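Muvus Cabin Rentals
Bathroom and Bedroom Bits: Questions We Get a Lot

Last updated Nov 9, 2020

Do you supply toiletries?
We supply soap, one bar per sink, and toilet paper in heroic quantities. Everything else is up to you. The shop at Celten sells shampoo in a choice of two smells, and closes at 3.

I left something behind. Do you have it?
Very likely. We keep a shelf for it. By the end of September the shelf held 14 bottles of sunscreen and a single flip-flop, whose partner presumably went home alone.

How long do you keep things?
29 days. After that, anything sealed goes to the donation bin in Insaurralde and anything opened goes in the trash. We will not be mailing you a third of a tube of toothpaste, however fond of it you were.

Will you mail back the rest?
Yes, if you pay the postage plus an $8 packing fee. Email us the cabin number and what you're missing. "A bottle" is a poor description. "White, plastic, this tall" with your hands held apart doesn't come across in an email either.

Where should I look before I write to you?
The bed. People check the shower, the cabinet and the car, and then write to us about something that was under the comforter the whole time. 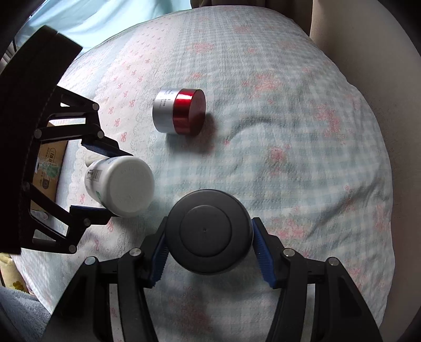

Bedding at Muvus is a mixed bag, bought over many years and in many moods. If you were hoping for crisp hotel white, we can point you to a hotel. The crinkly gingham with the flowers and the little pink bows gets strong reactions both ways. It's also very good at hiding things: a small jar with a red lid ought to stand out, but among pink-red flowers it can pass for one more blossom, and a white bottle on pale cloth does no better. Run a hand over the whole bed before you zip up your bag.

Can I ask for plain bedding?
You can. The Pirkel cabin has plain gray, and books up early with people who feel as you do.

Can I bring my own?
Please do. Fold ours and leave it on the chair. Beds are doubles except in the loft, where they are whatever they are – measure nothing, bring a sleeping bag.

I spilled lotion on the covers. What now?
Leave a note and don't scrub. We have seen what scrubbing does. There's no charge for ordinary spills, but self-tanner is a separate conversation.

Is there anywhere to put my things in the bathroom?
There's a ledge. It slopes. Lay round jars on it at your own risk, or use the basket behind the door, and take the basket's contents home with you – not the basket.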